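Home | Opinion | Letters | Archive | Subscribe

Keep the Paper Timetable

In June the bus company that runs the Tullska line stopped printing its timetable. The notice at the Weritz depot said riders could find everything in the app. I have used the app and it works well enough. I still think dropping the paper was a mistake.

The old timetable was a single folded sheet. It fit in a coat pocket and it showed the whole day at once. You could see that the last bus to Flurnard left at 9:40, and that if you missed it you were walking. The app shows the next three departures. To plan a trip home at night you have to tap through several screens, and people who ride only once in a while tend to give up.

The company says printing cost 1,550 dollars a year. That is a small sum for a line that carries people to work, to school and to the clinic in Ekpo. It spent more than that repainting the depot doors.

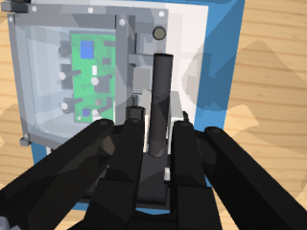
Who still needs a printed timetable? Older riders do, and so do visitors, children without phones and anyone whose battery is at 7 percent on a cold night.

I asked for a copy at the ticket window on a Thursday and was told there were none left. The clerk offered to write down the times for me by hand. She was kind about it, but there was a line behind me, and copying out departures is a poor use of her morning.

A fair compromise would be to print 235 copies twice a year, leave them at the depot and the library, and charge 50 cents to anyone who wants one. The stops should get a posted sheet too - the frames are still up, and the one at my stop has held last winter's schedule since the change.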